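Gokex Garment Folding Set: Data Card

Version date: 2024-02-08
Maintained by: Stindden, Household Tasks Group

Summary
This set covers the folding of short-sleeved T-shirts on a flat, cloth-covered surface. It contains 351 sequences, each recording one garment. Contributors worked at two sites, Haslam and Felton.

Contents
Each sequence is stored in its own folder with a short text file giving the site, the garment size and the fold requested. Two folds are used: the half fold and the long fold, in which the shirt is brought into a horizontal strip before its ends are turned in. Size is taken from the collar label — where the label is missing, the field is left blank.

Known limitations
Dark and mid-blue cotton is overrepresented. In 37 sequences the garment was set down and restarted; these are marked "restart" and have been retained. Long sleeves, buttons and knitwear are not included. A further 43 sequences from Felton are under review and will be added in April.

Use
The set may be used for research and teaching. Please cite the version date in any published work. Corrections should be sent to the maintainer with the folder number.

Sample views
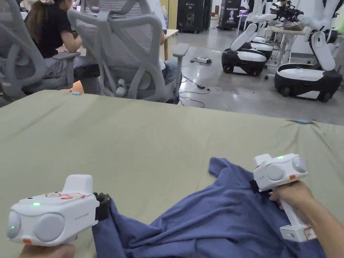
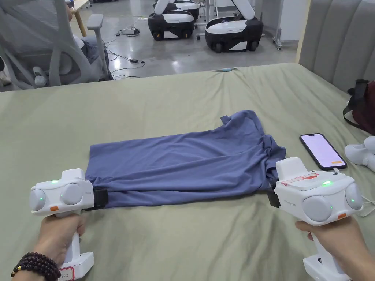 Blue T-shirts on the green cover, each held at two points.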